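Clisten Community Help > Home and Family > Play and Toys

How would you lay out a toy burger bar so small children can build in order?

Asked by Ziltunero, December 2018

I'm setting up a pretend burger bar for the under-fives corner at the Elladville winter fair and I am far too excited about it. We've got a lovely set of play food: sesame buns, lettuce, patties, tomato slices and cheese slices, and I want the children to be able to walk up, see what there is and get building without a grown-up hovering over them.

At the moment it's one big white tray in the middle of a white table, where the burger gets built, and clear plastic tubs round it with the bits in. I was going to use bowls but I love being able to see through the sides. 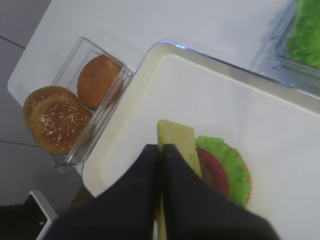

Cheese slice, lettuce on the big tray, bun pieces in and beside their clear tub

What I can't settle is the order. I have been building lettuce, then patty, then cheese, because the frilly green edges stick out so nicely from under everything. My sister says the patty should always go straight on the bun and the lettuce goes on top. I've tried it both ways more times than I'd like to admit! If there's a good reason for one over the other when it's little hands doing it, I'd love to hear it.

I've also put a sheet of white paper in the bottom of the tray. It makes it feel like a proper takeaway, and I thought I could draw on it later on (outline of a bun, maybe, so they know where to start).

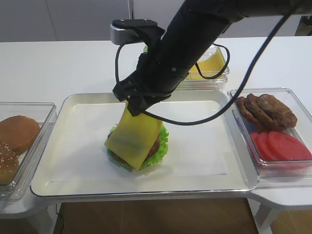

My other worry is the cheese. It's square and the patties are round, so the corners hang over whichever way you turn it. I like it on the diagonal, but if you put it down a bit off centre the whole thing looks like it's sliding away. Perhaps that doesn't matter to a four-year-old. It does seem to matter to me.

So, three things really:

What order would you have them build in?
Would you put the tubs in a line, or round the tray as I have them?
Do the buns want a tub to themselves, or should tops and bottoms be split up?

On the last one, I've got both bun halves in together and they tip against each other. There's a flat round orangey-red piece in with them too, and I keep changing my mind about whether it's meant to be cheese or something else.

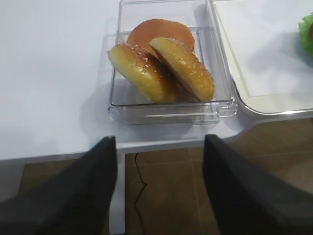 I could use a fourth tub if it would help, I've got spares. The table isn't huge though, and I'd like to leave room down one side for plates and a little till. I've got 15 minutes to set up on the morning so it can't be anything too fiddly. Thank you in advance, lovely people!

3 answers

Best answer (chosen by asker)

Oh I love this, we did a sandwich version at our playgroup in November and it was the busiest table in the room.

Order: I'd go bottom bun, lettuce, patty, cheese, tomato, top bun. I know plenty of people do it differently, but the reason I'd stick with yours is that the crinkly lettuce is the hardest thing to balance something on, and if it's near the bottom it gets squashed down a bit by whatever comes after. Put it near the top and the lid rolls off. With real food I'd be on your sister's side.

Tubs: round the tray. We tried a line and the children at the far end couldn't reach the first thing they needed, so there was a lot of leaning and one or two elbows in faces. With the tubs on different sides they shuffle round and it sorts itself out. Do leave the front clear so whoever is building can get right up to the tray.

Buns: split them if you can spare the tub. Bottoms nearest, tops furthest away. They'll grab a top first otherwise (it's the pretty one, with the seeds on) and then the rest goes on a dome.

Do draw on the paper! A big circle is plenty. Ours had numbers as well and they were completely ignored. Tape the corners down underneath or it will wander about when somebody leans on it.

As for the cheese, leave it on the diagonal, it looks great and they can see every layer.

Comment from Ziltunero:
This is brilliant, thank you! I hadn't thought about them reaching for the tops first, and my niece does exactly that. I've stuck with lettuce, patty, cheese for the middle. Lettuce and cheese are sharing the tub at the back, and patties and tomatoes are together in the one on the right, which seems a fair way of doing it.

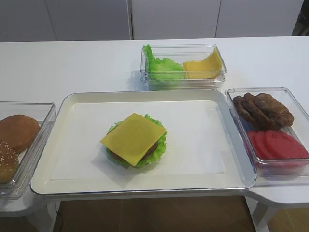 Circle for the paper is next on the list. I'm going to trace round a saucer, and I might do a row of little chips down the edge as well if the felt tips hold out. Will report back after the fair!

Answer 2

We use the Ishida picture cards at nursery. One card for each layer, stood up behind the tubs. Works well with the older ones, the 2 year olds just eat the cards.

I'd keep the patties and tomatoes apart, they're both round and dark-ish and ours get muddled at tidy up time. The orangey one I'd call a sauce slice and move on.

Answer 3

patty first always. lettuce on top or it isnt a burger

161 people found this page helpful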